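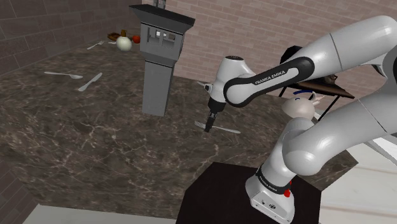 Oakley School of Hospitality prepares adults for paid work in hotels, restaurants and event kitchens. The school was founded by Kolbrún Hedegaard, a former banquet manager, in two rented rooms above a bakery on Zudow Street. Instruction still begins where hers did, with the table. New students spend their opening week on place settings, and a single fork on a dark brown marble counter is enough to start a lesson on spacing, handling and the order of courses. Formal service, buffet service and room service are then taught in turn.

Print this page | E-mail this page

Our Programs

The school offers 4 certificate programs: Dining Room Service, Banquet and Events, Front Desk Operations, and Kitchen Foundations. Each program requires 600 hours of study, divided between the classroom and a supervised placement. Evening sections begin at 5:30 p.m. and follow the same course of study as the day sections. Students who complete Dining Room Service may apply their placement hours toward Banquet and Events.

Placements are arranged with local employers, among them the Sirummont Hotel and the Grikano restaurant group. Students are assigned a supervisor at the placement site and meet with a school instructor every second week.
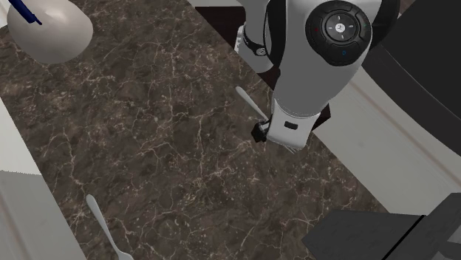
Written reports from both are kept in the student's record and are available to the student on request.

Our Faculty

Aled Howells has served as director of the school since the founder's retirement. He joined the faculty as an instructor in wine and beverage service and continues to teach that course each spring. All instructors have worked in the trade, and several still do - most often on weekends and during the holiday season.

Our Graduates

Over 2,000 students have completed a certificate at Oakley. Graduates may use the placement office without charge at any point in their careers. Applications for the winter term are accepted through November. Applicants must be at least 18 years of age and should bring proof of identity to the admissions interview.

Contact Us | Copyright Oakley School of Hospitality. All rights reserved. | Back to top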